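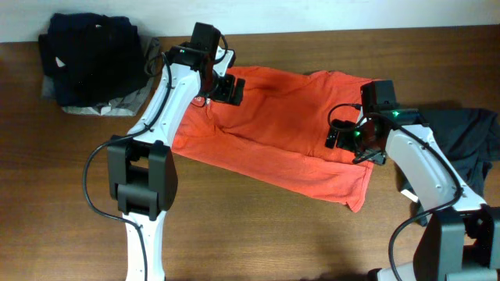 Lovely Cruzado did not believe in the Brorkano method. Her sister had sent the booklet from Lerau, 23 pages on how to fold a shirt, and had written "this will change you" inside the cover.

"It's a shirt," Lovely said to the kitchen. "It goes in a drawer."

She read it anyway, standing at the table with the orange-red one spread out before her. Step one was to lay the garment down and thank it. She skipped step one. Step two was to smooth it from the collar outwards, and here she had to admit the thing had a crease she'd never noticed, running most of its length. Had he gone about Villanueva like that all July?

The dark clothes she had left to either side. Nobody in the booklet owned dark clothes. Nobody in it had a son who rang at ten past six to say he was coming home for a bit, Mum, and not to make a fuss.

A bit, he'd said. She had heard that before.

She folded one sleeve in, then the other, then the bottom up to meet the collar. It looked like any folded shirt. She turned to page 10 to see what she was meant to be feeling, and it said "lightness".

"Rubbish," said Lovely, and shook it out to do it again.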